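3.2 Kitchen surfaces and the sound of a shared flat

Of all the rooms we listened in, the kitchen was the one that surprised us most.
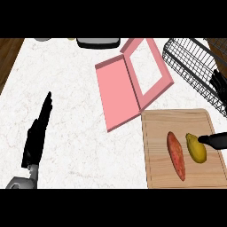
We had expected the stairwells to dominate the recordings from the Bokurwood estate, given how often residents mentioned them in the Wolde survey. Instead, 597 of the 1335 sound events that neighbours marked as clearly heard through a party wall began in a kitchen. Crockery set down on a hard worktop was the most common, well ahead of voices, music and doors.

What makes this so interesting is that the sounds themselves are short. A plate meeting stone is over almost before it begins, yet it has a sharp onset, and listeners in the Berkton flats picked it out even when a television was on in their own room. Flats with stone or stone-like counters fixed straight to the party wall gave the clearest examples (Figure 4). Where the counter stood on its own frame, with a small gap behind it, the same actions were marked far less often, and the neighbours' comments became much warmer too!

Time of day mattered a great deal. Events before breakfast drew longer diary entries than the same events at noon, and in August, with windows open on both sides, street noise covered many of them completely. We return to this masking effect in Section 4.

Table 2 sets out the results for each building. Astero House stands apart from the rest – its walls are the thinnest of the group, but its kitchens back on to one another, and residents there tended to describe the sounds as company.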